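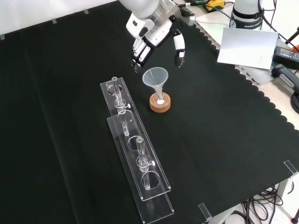 funnel in the little glass jar, cork ring holding it up

stalley_h
Monday and I'm already behind. Refilling spice jars for the market, 40 of them, and the fine stuff (garlic powder, onion powder) keeps bridging in the funnel stem. Tapping works for 3 jars then it packs solid. What do you all use?

Irja Huttunen
Wider stem. Thats it. Canning funnel if the jar mouth allows.

stalley_h
It doesn't. Narrow necks, bought 400 of them, stuck with it

noltixfan
Roll a sheet of parchment into a cone, snip the end to fit. Free. Powder slides way better than on plastic

Irja Huttunen
Parchment cones unroll on you halfway through. Tried it one Christmas, paprika in the silverware drawer till March.

noltixfan
tape??

Hatsue Tsuji
Could be humidity and not the funnel. My garlic powder clumps all summer. I spread it on a sheet pan in a low oven, let it cool all the way, sift, then fill. Goes through a narrow stem fine after that.

Irja Huttunen
Oven kills the smell. Wouldn't sell it after that

Hatsue Tsuji
Low oven, ten minutes. Nobody at my table has complained.

kinoshita22
Bamboo skewer down the stem, wiggle while you pour. Did 300 wedding favors like that. Slow but no mess. Also the cork rings are great, jars quit tipping

stalley_h
ok skewer tonight, will try the oven on a small batch of onion first. not risking the garlic, it was expensive

noltixfan
still say parchment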